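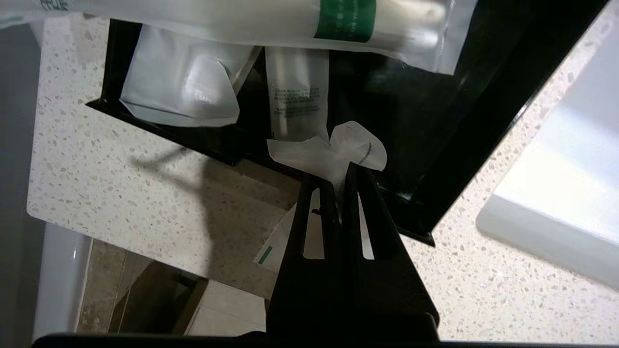 Subject: Re: [shop-list] Bathroom counter, wrapper problem, where I've got to

Picture first, because the last time I put it at the bottom three of you answered before you reached it.

Orestis Karagiannis wrote:

> I read the last update twice and I still don't follow why you're
> tuning the grip force. If it can hold a bottle cap it can hold a
> wrapper. I think your trouble is the open width, or else you're
> coming in too low and hitting the counter. What are the finger
> plates made of now? And why a bathroom? You have a perfectly good
> bench out in Nundthorpe with a vise on it and no plumbing.

Taking these in the order that flatters me most.

The bathroom, because that's the job. I told my sister in September that I could build an arm that tidies a bathroom counter, and she has brought it up at every meal since. A bench with a vise on it would prove that I can tidy a bench, and anybody who has seen mine knows how that would go over.

Grip force. You're right that it holds a bottle cap. A bottle cap pushes back. A crumpled wrapper has no opinion at all until the fingers are nearly shut, so the current never climbs to where my code says "got it," and the arm concludes it has missed and opens again. I watched it let go of the same piece of trash 18 times one evening. I had it set to give up after 8, but the counter was resetting every time it opened the fingers, a bug I wrote myself and then blamed on the motor driver for most of a weekend.

What I do now is ignore current for anything light. The fingers close to a fixed position, wait, and then I check whether they stopped short. If they stopped even slightly short, there is something between them and we call it a catch. Twisted up the way it is in the picture, the wrapper makes a nice fat bunch right at the tips, and that's plenty to read. Flat wrappers are another matter. A flat wrapper and no wrapper are the same number to me at the moment.

Finger plates: flat, black, two long slots in each. The slots were meant for bolting on different pads, and I've never bolted on a pad. They turned out handy anyway, as the wrist camera gets a little peek of whatever is behind the fingers. It's not much of a peek. I would like to claim I planned it.

Open width is fine. Coming in too low was a real problem and I owe you a drink for that one. The wall holder has a black frame, the gripper is black, and the frame is glossy enough that my depth estimate wanders off whenever the light over the sink is on. It used to believe the edge of the holder was part of its own hand and would politely try to carry it along. I've put a keep-out box around the holder with 3 cm of margin and it has left the wall alone ever since. The downside is that it also leaves alone anything inside the holder, so for now the toiletries are safe from tidying and only trash on the counter is in scope.

Speaking of the counter, whoever decided on speckled stone for bathrooms did not have blob detection in mind. White wrapper, white counter, little gray and tan flecks. My first detector found 2184 pieces of trash on it and asked where I'd like to start. I've since switched to looking for edges and shadows, and it does better with the light coming from one side.

Still open, if anyone wants to chew on it:

- Telling trash from a full sachet. Both are white, both have small print. The Salehi library will give me a label if the print is big enough, and on a sachet it never is.
- The release. Light plastic clings to one finger after they open. I'm wiggling the wrist, and it looks as silly as it sounds.
- Cable run past the sink. I'd like advice from somebody who has mixed motors and faucets and kept both.

I'll bring the whole thing to the Zarkthorpe shop night if there's room by the back outlet. I'd need a counter. Any counter, preferably ugly.

Comments

skatent_dave: For the cling, try a strip of rough tape on one finger only. Worked for me with bread bags.

Orestis Karagiannis: I'll concede on force. I don't concede on the slots. Bolt some pads on.

mill_and_lathe: Does it do the dishes

pgreen: If the flat ones read as zero, scrunch them first. Push down, drag, then pinch. Mine does this with receipts and it's right more often than I am.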